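4.2 How residents came to use the Cetetti token

When we first sat down with the people of Rusu, we had rather expected them to want to talk about privacy, or about the price of the token on the open exchanges. What they wanted to talk about was the repair stall and the Sunday swap table. Of the 300 households given a Cetetti wallet in March, 64 had made their first payment to a neighbour before they ever used it at a shop counter, and we think this tells us a good deal about where trust in a local currency begins.

Mihăilă and Onu (our two interviewers, and very patient ones) heard much the same story again and again. A small favour, a mended sleeve or a borrowed ladder had always been awkward to pay for in cash — too little to bother with, too much to forget — and the token gave people a polite way of settling up. Knitwear of the ordinary household sort (Figure 2) was a favourite thing to bring along. 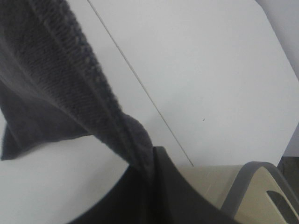

Figure 2. Dark grey knitted cloth with a ribbed or seamed band.

4.3 Fees and the shared ledger

The fee schedule was less warmly received. Hullico, which runs the ledger, charged the same flat fee on every transfer, and on a very small payment that fee could feel like an unkind surprise. Halász has argued for a neighbourhood rate, with the cost carried by larger merchants, and several of the residents we spoke with favoured something similar. We return to her proposal in Section 5, where we compare it with the labour credits tried at Clultton.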